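I moved to Puldale in October, and the thing I still do not understand is the bread. A small thread for other people who bake in a new country. 1/

At home my teacher was my uncle, Girish Mathur. He never measured. He put his hand in the flour bag and said "until it feels right." My hand was smaller than his, so my dough was always too wet. 2/

Now I weigh everything. 500 grams of flour for one batch of soft buns. Milk, a little sugar, butter at the end. I write it in a notebook, also the mistakes. 3/

First mistake: I bought flour for cakes. The word on the bag was very similar. The buns were like small pillows with no pillow inside. 4/

Second mistake: the yeast. Here it is sold in little packets, and one packet is for a whole bag of flour if you believe my neighbor, and for one loaf if you believe the packet. Believe the packet. 5/

Manju Sandhu from the Tovilitz bakery told me to let the dough rest 15 minutes before I knead. I was proud and did not do it for months. Please do it. The kneading becomes half of the work. 6/

In winter my kitchen is cold, and the dough sleeps. I put the bowl in the oven with only the lamp on. Roughly 2 hours, then I look. In July it needs much less, so I stay near. 7/
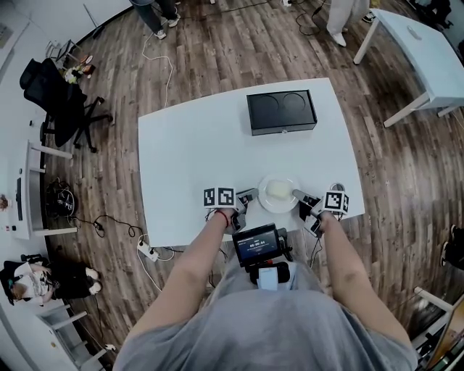
*1 min read*

About the color. My family likes buns dark on top, with egg. I have started to like them pale and soft, with nothing on top, only a cloth over them while they cool. My mother says they look sick. 8/

If you want them pale too, put the tray one level lower and cover it loosely with foil for the last part. Every oven is different, so write down what yours does. 9/

Next I want to try the Hulia kind, with cardamom. If somebody has a recipe in grams, please send it to me. No "until it feels right," I have an uncle for this. 10/10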